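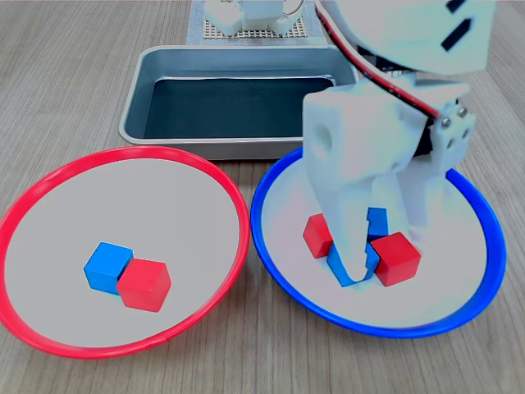 The Flenwood entry is wrong again, said the message at the top of the queue, and whoever fixed it last time should put the ferry back.

The editor on night duty opened the page history. The Flenwood entry in the Momarlow guide ran to 1,466 words, divided into Get In, Get Around, See, Eat and Sleep. The ferry had been added under Get In in March, removed in April, added in May with a fare, and removed again in June. Each removal carried the same note: no such service. Each addition came from a different account.

The rule was simple. A listing stayed if one person could confirm it and came out if one person could refute it. The rule did not cover a listing that met both conditions.

The editor checked the port authority's timetable for Prilard, the town across the water. It showed no ferry to Flenwood. The tide tables gave a depth at the Flenwood landing that would not float anything larger than a rowboat except for two hours on either side of high water. A second message arrived at 11:40 p.m.

"I took it this morning. The fare is 10, exact change, and you pay when you get off. Your page says to walk 3,000 yards to the bus. My mother cannot walk that far, and I planned the trip from your page before you changed it."

The editor asked for a ticket or a receipt. The reply said that none was issued. The editor asked for the name of the boat.

"Rey. It's painted on the back."

A search of the boat register returned one vessel by that name, a flat-bottomed launch rated for 12 passengers and withdrawn from service nine years earlier. The entry gave no reason for the withdrawal. Under Current Location it said Flenwood, ashore.

The editor opened the download log next. The Momarlow guide was compiled into a book file every night at midnight, and the log kept the last 100 compilations. The editor opened them in order, oldest first, and read page four of each. The ferry was in all of them. It was in the files built in April and in the files built after the June removal, in the same place, between the bus and the parking lot. The departure times moved later by fifty minutes or so from one file to the next, which was what the tide did.

No template on the server could produce this. The editor looked for one until 11:56, then wrote a draft listing: Ferry from Prilard, small boat, runs near high water only, fare paid on landing, no tickets. In the field marked Source, the editor typed "passenger" and saved the page.

The compiler started at midnight and finished in four minutes. The editor opened the new file at page four. The listing was there as written. A line had been added under it, in the style of the guide, with the correct punctuation.

Next departure 6:15 a.m. One seat held.

The editor checked the history. The last change to the page was still the editor's own. From the office to the Prilard dock was a drive of five hours, and the car had half a tank.

Filed under: Short Fiction > Travel & Places
Last updated: October
Contact the editors | Copyright the author, all rights reserved | Back to top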